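4.2 Breakfast tasks
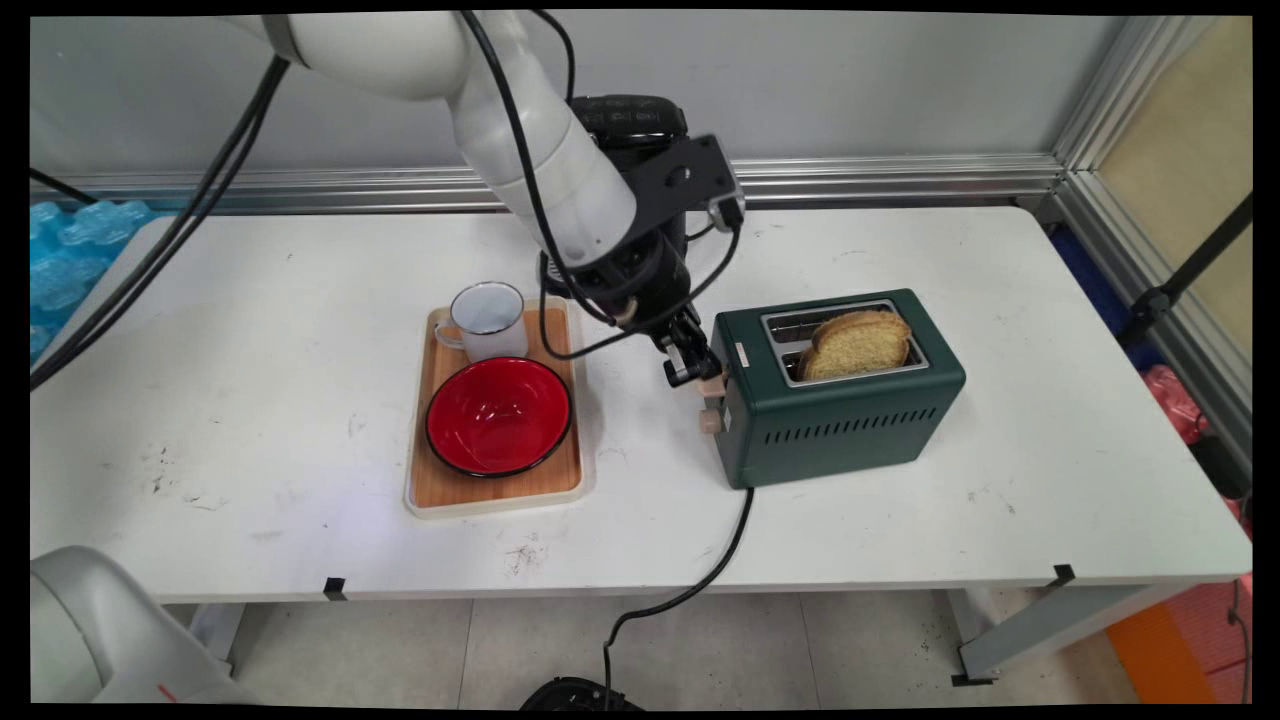 Small kitchen appliances remain harder for the Kestetti policy than their size would suggest. We tested it on a toaster task made up of 3 stages: placing a slice of bread in a slot, pressing the lever, and moving the toast to a bowl. Each run was scored by stage, so that a failed lever press did not hide a good placement. The arm ran 37 trials with no human help once a trial had begun.

Figure 6. Toaster workspace. The tray to the left of the toaster holds a mug and a bowl.

Placement was the most reliable stage. Most errors came from the lever, where the gripper either slid off the side or stopped pushing before the catch engaged. The controls sit close together on the left side of the appliance, and in 2 trials the fingers turned the knob instead. Farah, who annotated the runs, marked these as wrong-part contacts and kept them apart from missed grasps.

The Geagea baseline made fewer wrong-part contacts but took longer over each stage, and it often dropped the toast short of the bowl. Neither system noticed when a slice had gone in at a slant.

We would not yet leave either system alone with a hot appliance. A person can correct a slipped finger by feel, and our gripper has no touch sensing. Section 5 repeats the lever stage with force feedback.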